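Open day at Bretgate: the robotics club

October 31, 2021

I had been promised soup. The leaflet for the Bretgate College open day said "robots, demonstrations, soup", and anyone who has sat through a school open day will know which of those got me out of bed on a Sunday.

The soup was in a different building. The robotics club was on the first floor, past a long corridor of prize-winning bridges made from spaghetti, and by the time I got there Benedita Carrilho was already explaining the Clondness Cup to a row of parents with their coats on. She runs the club and has the voice for it. Teams get 10 minutes on the clock and a list of household chores, and the points go to whoever does the most of them without a human stepping in. Last year Bretgate came 22nd. I asked out of how many and she offered me a biscuit.

This year's team is called Vasseur, after a teacher who left. Their plan is to show the machine how each job is done, over and over, by doing it themselves with a hand-held gripper, and to let it learn from the recordings. The target is 50 goes at every chore before they break up in December. 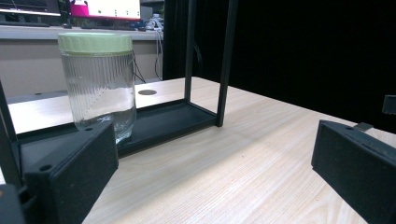 It is slow work, and the pupils are very serious about it. Sandrine Bodin, who is in the sixth form and in charge of the schedule, told me she now dreams about lids. She also told me not to lean on the table. I had been leaning on it for a while.

A father near the door wanted to know if it could do ironing. It can't. He took a leaflet anyway.

Entry to the Cup costs 30 pounds a team, and there's a tin by the door if you feel like helping. I put in what I had saved for the soup, which had run out by the time I found the right building.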